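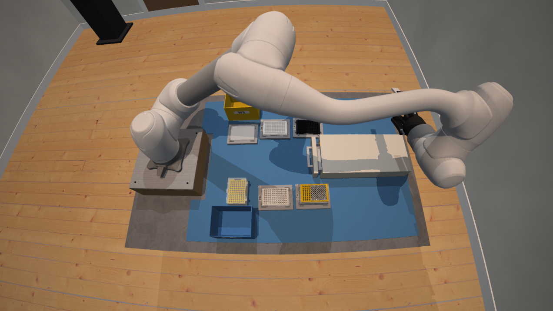
Can a robot do the boring jobs yet? I've been asking that since May, when my own dishwasher quit on me (rude!) and I started reading up on machines that fetch, carry and put away. This gallery is where I keep the good bits, and today it's a lab bench, the closest thing I know to a kitchen counter with rules.

It's a simulated setup, so no real plates were dropped. Everything on the blue mat has its own spot: well plates in their gray holders, a tip rack, and a yellow bin marked W1 for the arm to work around. My pantry should be so lucky.

The gripper has just two fingers and it's holding nothing at the moment. I used to think two was way too few, but then I tried unloading groceries with a pair of salad tongs and got through 14 items before I lost an egg. So, more than I expected!

My favorite thing is the flat white carrier with nothing on it. Moving one plate onto a tray like that is the sort of chore I think machines are ready for – same shape, same place, 1,000 times over. A sock drawer? Ask me again in a few years.

I also wrote to Elov and to Womden, two small outfits that want to sell arms to shops, and asked if theirs could restock a shelf of mixed jars. Elov said yes for one size of jar. Womden sent me a brochure. Stoltstead is next on my list, and I'll add their pictures if they let me in the door.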